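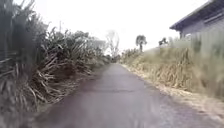
According to one resident of Stitville, in a remark recorded in the minutes of a public meeting held in May, the elephants "come for the maize first and the fences second, and by the time anyone has called the rangers there is no maize left to guard." The statement is often cited in accounts of the Tedwood Community Ranger Program, a wildlife protection and conflict response service that operates in the farming settlements bordering the Tedwood Game Reserve.

The Tedwood Community Ranger Program (TCRP) is a locally recruited service responsible for reducing damage caused by wildlife outside the reserve, reporting injured or stray animals, and passing information on illegal hunting to the reserve authority. It does not carry out arrests. Its members are known as community rangers and are distinct from the armed rangers employed by the reserve itself.

Background

The Tedwood Game Reserve was established on former grazing land north of the Eklund River. For many years it had no formal buffer zone, and fields were planted up to its southern boundary. Elephants, buffalo and bush pigs crossed into farmland mainly in the weeks before harvest. Compensation for lost crops was available in principle, but claims had to be filed in person at the district office, and most were rejected for lack of evidence.

Relations between the reserve and the settlements were poor during this period. Snares were set along the boundary, in some cases to protect fields and in others to supply a trade in bushmeat. Reserve staff treated both as poaching. Farmers objected that they had no lawful means of protecting their crops – a complaint that was later accepted in a district review and led to the creation of the program.

Organization

The program began with 20 community rangers drawn from Stitville and the villages along the lower Eklund. The number was later raised to 42. Candidates must have lived in the area for at least six years and must be nominated by a village assembly. They receive a monthly allowance, a uniform, a handheld radio and a bicycle.

Training lasts 60 days and is held at the reserve's field station at Todamach. It covers animal behavior, first aid, radio procedure, the recording of crop damage and the basic provisions of wildlife law. Refresher courses take place before each harvest season.

Rangers work in pairs. Each pair is assigned a section of the boundary and the public paths connected to it. Night patrols begin at 6 p.m. during the harvest season and are suspended for the rest of the year, except where a particular animal is known to be active near houses.
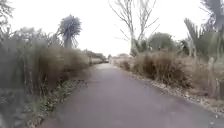
Activities

The largest part of the rangers' work concerns crop raiding. Methods in use include chili fences, beehive fences, drums and strong lamps. Firecrackers were used in the early years but were withdrawn after a grass fire near Todamach. Where a herd can't be turned back by these means, the rangers call the reserve's mobile unit, which has two vehicles stationed on the Stitville side.

Rangers also complete damage reports. Each report gives the crop, the area affected and the species responsible, and is signed by the farmer and by both members of the patrol. Reports are accepted as evidence in compensation claims, which may now be filed at the village level.

Snare removal is carried out on foot in the dry season. Snares are handed over to the reserve, where they are logged and destroyed. Information on persons suspected of hunting or trafficking is passed on in confidence, and the names of informants don't appear in the program's records.

Funding

The program is paid for partly from entry fees to the reserve and partly from a district grant, which is renewed each year. Equipment has been provided separately by outside donors. Delays in the grant have twice led to the late payment of allowances, and on the second occasion night patrols were halted for several weeks.

Reception

Village assemblies have generally supported the program. The speed of compensation is the point most often praised, although payments remain below the market value of the crops lost. Livestock owners have been more critical, as the scheme did not at first cover animals killed by leopards or hyenas. Coverage was extended to cattle and goats after a petition from herding families at Todamach; poultry is still excluded.

Some conservation workers have questioned whether chili and beehive fences simply move elephants from one village to the next. The reserve has acknowledged the concern and has proposed a planted buffer strip along the Eklund, using crops that elephants tend to avoid. Land for the western half of the strip has been agreed upon. Talks on the eastern half, where several family plots reach the boundary, are continuing.

See also

Tedwood Game Reserve
Eklund River
Todamach field station
Human–wildlife conflict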